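By Ifigeneia Stergiou
July

Relus Benchtop Calibration Kit: does it earn its drawer?

I look after one small pick-and-place cell, and over the years I've bought plenty of things that promised to make setting it up easier. Most are in a box under the bench. The Relus kit cost me 81 pounds, and I opened it expecting it to join them.

You get a pointed probe, a bag of bolts, a printed grid and a login for the Relus setup program. The claim is that you can bring an arm back into line with its table "in a coffee break". That depends on your coffee break. My first go took most of a morning, and a good part of that went on a manual which tells you to touch off three points before it tells you how to fit the probe. Page four should be page one.

Once past that, the routine is plain enough. Bolt the work board down, jog the probe to each reference point, save, swap the probe for the gripper, then run some picks and see how badly it misses. Relus suggests using its own test pieces for the picks, sold separately of course. I used a set of children's shape blocks on a plain wooden board and can't see what I lost. A cube tells you whether the wrist is square. A star or a heart tells you a lot more, as the fingers will find any error in rotation and shove the piece round.

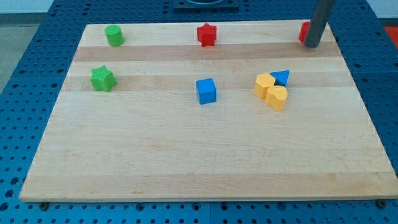
My bigger grumble is with the bolts. They go into a standard perforated table without a fuss, but the heads are soft, and I had rounded one off by the third refit. If a kit is all about putting things back exactly where they were, the bolts are the last place to save money. I've gone back to my old Zistar ones.

The program is better than I feared. It keeps a log of every touch-off, so you can see drift creeping in over the weeks. I ran 1,000 picks after the first setup and had to step in on 100 of them, which I thought was poor. Having redone the touch-off with the arm properly warmed up, I got to 2,374 before I stopped for the month, and the misses were far fewer. The manual doesn't mention warming up at all.

Would I buy it again? The probe, yes. It's well made and it repeats nicely. The printed grid curled at the corners and I've stopped using it. Cabrera sells a similar probe on its own for less, though you'd have to keep your own notes, and I haven't tried it on a bigger arm. If you already have a decent routine and a notebook, I'd keep your money until Relus sorts out the bolts.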